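"I still know the weight of every lid"

A conversation with Floor Timmermans about automation in the repair hall

Floor Timmermans has worked at Plurndale in Laltley since the time when the company had one van and no elevator. She began with cleaning used household appliances, then she learned to test them, and now she is responsible for the work floor. Since last May she also has a task that did not exist before in the company. She teaches the handling work to the machines that will do a part of it.

I met her on 2 February 2022, at the end of the early shift. She had asked me to come at that hour, as the hall is then less loud and one can talk without shouting.

The project has the name Meesuk. It began with a question from the management: which movements in the repair work are repeated so often that a robot arm could take them over? Floor was invited to the first meeting, and she says that she went there in a bad mood.

"I had read things in the newspaper," she says. "I thought, they want me to show them how to do without me. I sat with my arms crossed. My colleague gave me coffee, and I did not even drink it, so angry I was."

The list that came out of that meeting was shorter than she had feared. It had opening and closing of lids, taking small parts out and laying them in the correct tray, and wiping of flat surfaces. Finding the fault in an appliance was not on it, and neither was speaking with the customers.

To teach these movements, the employees work with a gripper that they hold in the hand. It has a camera, and it records what the fingers do and what is in front of them. Each person does the ordinary task with the gripper instead of with the bare hand. The recordings are later used for training the arm.
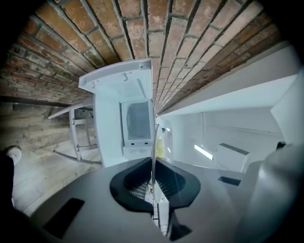 Plurndale, Work Floor and Training, Laltley

The recording is done between the normal things of the building. There is brick and there are wooden planks, with the word "Cooking" written on them by hand, and a white appliance can be standing with the lid open while somebody passes by in sneakers. Floor finds this important. In the beginning there was a plan to build a separate clean room for the recordings, with the same light all day. She was against it.

"Our work is not in a clean room," she says. "There is a chair in the way, there is a leg in the way, there is always something. If the machine learns only in a nice room, it will be surprised every day in ours. And then who must help it? Me."

The first weeks were difficult. The gripper is heavier than it looks, and a movement that takes a moment with the fingers takes much longer with the tool. Some colleagues had pain in the wrist. After this was discussed, it was agreed that no person records for more than 30 minutes without a pause, and that the recording time counts as full working time also for those who are paid per finished appliance. That second point cost three meetings. Floor mentions it several times during our talk, and I have the impression that she is more proud of it than of anything technical.

Radwa Alaoui joined us for the second half of the conversation. She came from Keltlow, the firm that delivers the arm, and she now spends four days per week in Laltley. She did not want to have a desk in the office upstairs.

"I learned in one week that our instructions were wrong," Radwa says. "We wrote: open the lid. Floor asked me, which lid? An old hinge you must open slowly, and with the other hand you feel if it is going to jump. We had one line for this. Floor had a whole story."

The story was written down. The guide for the employees now has 46 pages, and a large part of it was dictated by people who had never before written something for their work. One of them, Radwa tells me, corrected her text with a red pencil and gave it back without a word.

I ask what changes for the people in the hall. At this moment 33 persons work there. The management has promised in writing that there will be no dismissals connected to the project for the duration of the contract. What happens after the contract is not written anywhere, and Floor does not try to make this sound better.

"I asked, and they said they cannot know it," she says. "I prefer this answer to a beautiful one. But I do not sleep better from it."

What she does notice is that the work is being divided in a different way. The younger employees used to begin with the simple handling, and during this they watched the older ones and learned. If an arm does the simple handling, where does a beginner begin? Floor has raised this question and has received one afternoon per week in which new people sit beside an experienced tester. She thinks one afternoon is too little. She has asked for two.

There is also something that she did not expect. By recording her own work she has started to look at it. She saw that she always turns an appliance to the left, also when right would be shorter. She saw that she puts her thumb under the rim before she lifts.

"I have done this for so many years and I did not know it," she says. "I went home and watched my hands when I was cooking. My husband asked if I was ill."

The arm itself works at present on one table only, and always with a person beside it. The team made 175 recordings of the lid task before the first trial. Radwa calls this a small number and would like to have many more, with other hinges and with other people holding the gripper, left-handed people especially. Floor would like first to finish the wrist supports, which were ordered before the winter and have not arrived.

They discuss this in front of me for some minutes, quite friendly, and they do not come to an agreement. Then Floor looks at the clock. The late shift has already started, and she wants to tell them that the small trays have moved to the other side of the table.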